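Notebook, July – Jillmont room, floor and acoustics

Continuing the reverberation checks from the previous entry. Same source position, balloon replaced by the Kitent speaker. Sweep length 14 s, two sweeps per microphone position, averaged before the impulse response was taken. Domnica Dumitrescu ran the second set after lunch with the ventilation off.

Low end is still untidy. There is a bump at 50 Hz that stays put when the microphone is moved, so it could be mains pickup in the Rezende preamp. Swapped the cable and the level dropped slightly – not enough to call it solved. Above 1600 Hz the decay curves are clean and the two sets agree.

The parquet reflects strongly at the upper end, and the bare back wall gives a flutter that is audible on a handclap. Any absorber should go there first, above the height of the TV stand.

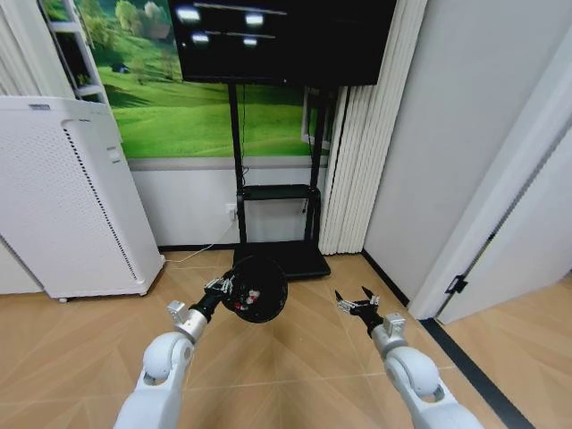
Next steps

Repeat the sweep with the preamp on battery. If the bump remains, treat it as a room mode and measure again in the corners.

Borrow the thick felt from Gusten and hang it on the back wall with a small air gap. Note the gap this time.

Domnica has the raw files. Set 2 is mislabeled as set 1 in the folder – check the time of day before using either.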